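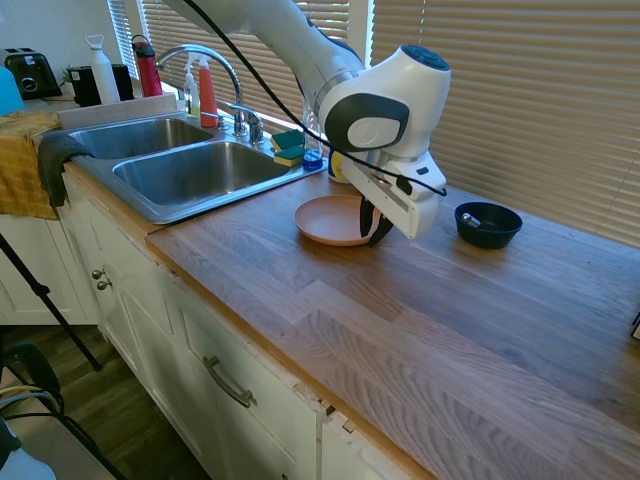
Gripper at the rim of the plate, sink side of the counter.

Ellow Household Handling Code: progress report to the Omoregie Fund

Summary for those with another meeting to get to

The code has gone from 31 pages of good intentions to 12 rules, all of which fit on one sheet of paper if the margins are treated firmly. We have completed 400 logged runs out of the 1,000 promised in the grant agreement. Spending is within budget, apart from printing, where it is over by the cost of two drafts that should never have been printed.

The fund asked for a set of working rules that a small team could follow when running a robot arm in an ordinary kitchen. Large sites have standards, safety officers and yellow lines on the floor. A kitchen has a kettle and someone who wants to use it. Our first draft borrowed heavily from factory practice and required a marked exclusion zone which, when measured out, took in most of the hallway. It has been withdrawn.

What the rules now cover

Rules 1 to 4 deal with people: who may start a run, who may stop one (anyone present, without giving a reason), where to stand, and what has to be said aloud before the arm is powered. The phrase we settled on is "arm live". Longer versions were tried and people mumbled them.

Rules 5 to 9 deal with the counter. Each session starts with a written list of the objects the arm is meant to handle and the ones it is meant to leave alone. Glass and crockery go on the list by name, whichever side they fall on. Sharp things go in a drawer and the drawer is shut. Rule 8, on cables, has been rewritten more often than all the others put together and now says that the cable must be checked through the full reach of the arm before the first run of the day.

Rules 10 to 12 are about records. They are unpopular, and we are keeping them.
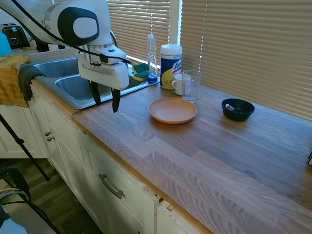
Paltemstead, 2024-03-03

Since the last report in November we have been trying the code on tableware tasks at a domestic sink and worktop. A plate on a counter is a good test of a rule about plates. With a drinking glass standing just behind it, it also becomes a test of rule 6, which says that anything breakable near the target must be noted before the run and looked at again after it.

Three changes came out of this period.

The first concerns near misses. The old form asked the operator to rate severity on a five-point scale, and everyone chose two. The new form asks what the arm was doing, what it nearly touched and who pressed stop. Reports have become shorter and a good deal more embarrassing, so we take them to be accurate.

The second is the pause rule. The operator may not reach into the working area while the arm is holding still above the counter. A still arm looks finished. It may only be thinking, or waiting for a file. Hands stay back until the stop is pressed and the word "clear" is given.

The third was suggested by Modupe Igwe, who read the whole code through as a newcomer would and marked every sentence she had to read twice. There were many. "Residual kinetic hazard" is now "it may still move".

Where we are behind

The run count, plainly. We lost time to the Flereo logging software, which we had chosen for its simplicity and which stored every session under the same name. The affected runs are excluded from the total above. Session names are now typed in by hand.

The guidance on wet surfaces is still in draft. The present wording, "dry the counter", has its admirers, but it says little to anyone whose task is washing up.

Next period

We will finish the wet surface guidance, carry on towards the full run count and send the code to two outside teams with no covering explanation, to see which rules they misread. We would like to move the remaining print budget to their expenses and need the fund's agreement in writing to do so. The revised budget sheet is attached, with the printing line left visible.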